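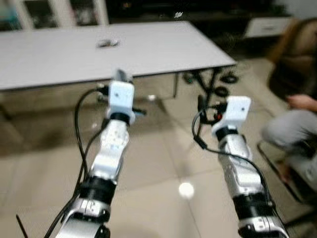 Irgate is a method for training two-armed robots to keep working when the camera view is blurred by the robot's own motion. It was developed by Nest Watkins and colleagues at the Drenia laboratory and is used mainly in studies of tabletop pick-and-place tasks.

Background

A camera mounted at the head of a robot shows both arms and the work area at once. When the head turns or the base moves, edges smear and small objects become hard to locate. Earlier systems, including Humphreys, dropped blurred frames from the training data and stopped the arms until the picture cleared.

Method

Irgate keeps the blurred frames. Each one is paired with the joint angles of both arms, recorded at the same moment. The network learns to predict where the wrists should appear in the view and uses the difference to estimate how far the camera has shifted. The position of the target object is then corrected by the same amount. No extra markers are placed on the table or the arms.

Results

The method was trained on 700 recorded runs and tested on 523 new ones. It failed to reach the object in 175 of the test runs, most of them with small gray or white items on pale surfaces. Training took 4 days on a single computer.

Limitations

Irgate assumes that both wrists stay in view. A later version, Grosach, allows one arm to leave the view for short periods but needs a second camera.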